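Chapter 4
The Small Press and Its Readers: Printmaking Periodicals Between Workshop and Gallery
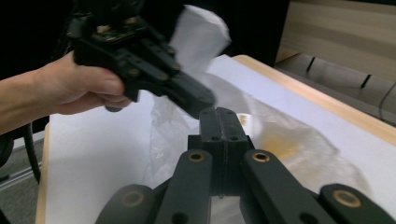
A periodical made by artists is a different object from a periodical made about artists. In the previous chapter we considered the second kind, where critics write and the artist is asked for permission to reproduce the work. In the present chapter we turn to the first kind, and especially to the printmaking journals, in which the pages themselves could be original prints.

Our main case is Makris, a quarterly of relief printing and short prose, edited from a shared workshop in the harbour town of Tretbridge. It appeared for 79 issues. The first number had a print run of 200 copies, and each of these contained two linocuts printed directly from the block. The blocks were cancelled afterwards with a diagonal cut, so that no further impressions could be taken. By the middle of its life the journal was printing 2000 copies by offset, and original prints were given only to subscribers who paid the higher rate. Students should keep this change in mind, as most of the arguments inside the journal come from it.

The older members of the workshop held that a reproduced linocut has lost its colour in the proper sense, for the ink no longer stands on the paper with its own thickness. The younger members answered that a journal which reaches only 200 readers is in practice a private letter. Neither side left the workshop over this question, but the editorials of those years are written with some heat, and they repay a slow reading.

4.1 Before Makris

Tretbridge already had a tradition of printed ephemera. The shipping offices needed labels, the theatres needed bills, and the jobbing printers kept large wooden type for both. When the firm of Pratero closed its letterpress department, it sold two proofing presses and many cases of type to the workshop at a low price. The heavy grotesque letters on the early covers come from these cases. Several are visibly worn at the corners, and the editors favoured the worn ones.

A smaller publication, Mototach, must also be mentioned. It was a folded sheet, without staples, issued each November and given away at the workshop's open evening. Only six numbers are known. Its manifesto, printed in the second number, asks that "every page should remember the hand and the pressure of the press." This phrase was later borrowed by Makris and used under its title for many years, without any note of the source.

4.2 The evidence that remains

The workshop's archive holds 1097 catalogued items, among them proofs, letters, invoices and paste-ups. The invoices have been the least studied part, which is a pity. From them we learn what paper was bought and in what quantity, and also when the editors were forced to change to a cheaper stock. The grey tone of issues 31 to 36, which some critics have praised as a deliberate mood, agrees closely with a change of supplier.

We will begin with the covers, then pass to the relation between image and prose, and finally to the subscribers, whose letters show us how the journal was used at home. Some readers bound their copies. Others took them apart and framed the prints, and a complete set in the original wrappers is therefore difficult to find today.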